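The data collection lead at Trukden has a short answer when asked what her team does all day. "We fill trays," she says. The project, called Urnodora, gathers examples for a model that should one day restock a snack counter by itself. So far it has 1149 recorded runs, each driven by a person.
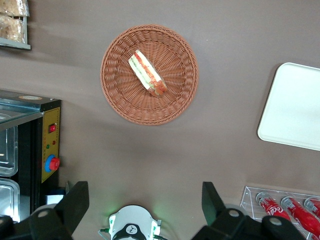 Operators work in shifts that start at 8 in the morning. "After 30 minutes on the controls you get sloppy, so we swap," she says. Sloppy runs are kept but tagged – the model may need to see a bad approach as well. Food is harder than packaging. A wedge of sandwich lying on its side in a wicker basket leaves the operator few good places to grip, and she wants many versions of that pick. Cans, she says, were learned early.

She threw out 129 runs in April over a labeling mistake. "The instruction said tray and the person went to the basket. You can't train on that." Labels are now written before the arm moves, and a second operator reads them back.

Clear plastic is her current worry. "Depth readings on acrylic are poor, and every shop uses it."
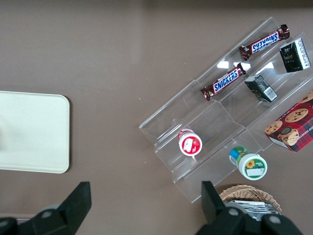

Snickers bars on a clear tiered stand, with the gripper open over the table.

The next round will move the same goods to new spots between runs. "We want the model to look before it reaches," she says. "Right now it mostly remembers."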